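Giving up the big shop (mostly)

So I said back in the spring that I was going to stop doing the big weekly supermarket shop and see what happened, and a few of you have been asking how it's going. The short version is that I'm still doing it, with a wobble in July that I'll get to.

For anyone new, the idea wasn't very grand. I was sick of spending Thursday evening pushing a trolley about under those horrible lights, coming home with three bags of things I hadn't meant to buy and then finding there was nothing for tea. I'd stand there with the fridge open and it would be full, properly full, and I'd make toast. Every week I threw away a bag of salad that had turned to soup. I don't even like bagged salad that much! I think I bought it so the trolley would look healthy.

What I do now is buy little and often from the shops I can walk to. There's Escobedo on the corner, a greengrocer that also sells washing-up liquid and birthday cards, and there's Murent, the bakery, which shuts at two and isn't sorry about it. Then there's Ania, the Polish deli next to the dry cleaner's, where I'd never once been in before this year even though I've walked past it for ages. I was a bit shy of it, I suppose. I didn't know what half the things were and I thought I'd look silly asking.

Well, I asked, and I did look a bit silly, and it was fine. I now have a serious habit when it comes to their pickled cucumbers (the ones from the barrel, in a bag, with far too much juice, which leaked all over my library book). The woman behind the counter lets me try the cheese before I pick one. I always pick the same one anyway, the smoked one, but I like being asked.

The first month was hard work, I won't lie. I kept running out of things. With a big shop you never think about bin bags or teabags, they just appear in the trolley out of habit, and once you stop you find out how many boring things you rely on. I ran out of loo roll on a Sunday evening and had to go to the petrol station for it, where it costs the earth. After that I started a list on the back of an envelope and stuck it to the fridge, and now the envelope runs the house. 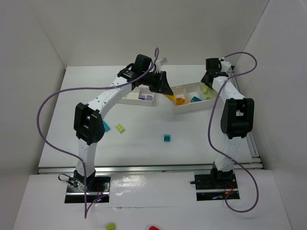
The other thing I had to change was cooking. I used to plan a whole week of dinners on a Sunday and then ignore the plan by Tuesday. Now I go into Escobedo, see what looks nice or what's going cheap in the box by the till, and start from there. Some weeks that means a lot of courgettes. I've done them grated in pasta, fried with garlic, in a cake (good, don't pull that face) and in a soup that tasted mainly of hot water. If anyone has a courgette soup that tastes of something, please leave it in the comments.

I've also got much better at the thing my gran used to do, where the end of one dinner is the beginning of the next. A roast chicken does me for days. First it's a roast, then it's sandwiches, then the bones go in the big pan with an onion and whatever's gone bendy in the veg drawer, and I can get two lots of soup out of that. I used to read recipes that said to use 875 ml of stock and reach for a cube. Now I measure out the real stuff and feel terribly pleased with myself, then freeze the rest in old margarine tubs and forget to label them. Last week I defrosted what I was sure was stock and it was stewed apple.

Money, then, as that's what most of you ask about. I haven't kept proper accounts and I'm not going to start. Things do cost more one by one, bread especially - a Murent loaf is dearer than a sliced white and there's no getting round it. But I finish the loaf. I have it fresh on the first day, toast for the next couple and then breadcrumbs, and hardly anything goes in the bin. My bank balance looks a bit healthier at the end of the month than it used to, and I'll leave it at that. If you've got a houseful of teenagers I'm sure the sums come out differently, and I wouldn't dream of telling you otherwise.

Now, the wobble. In July I had people staying, it was boiling hot, and I could not face carrying another melon home. So I did a supermarket order online, a great big one, and it came in 7 bags, and I was thrilled with it for one afternoon. Then I found I'd got two jars of mayonnaise, the wrong milk and a bag of salad. You know how that ended.

I still go to the supermarket for some things. Cat litter, for one, which I'm not lugging up the hill. Tins, too, and the big bags of rice. And coffee, because I'm fond of the Altilero one in the dark green packet and Escobedo only stocks instant. I did ask if they'd get it in and was told very kindly that they wouldn't.

I've been walking more as well, without meaning to. My phone says it's an extra 1,000 steps each way if I go by the park, and I nearly always go by the park, as there's a spaniel there most mornings that I've become attached to.

Next on my list is trying to make the pickled cucumbers myself. I've got the jar and the dill, and I'm told I need an oak leaf or a horseradish leaf to keep them crunchy, so if you live near me and you've got horseradish taking over your garden, give me a shout. I'll swap you for some soup, or possibly stewed apple.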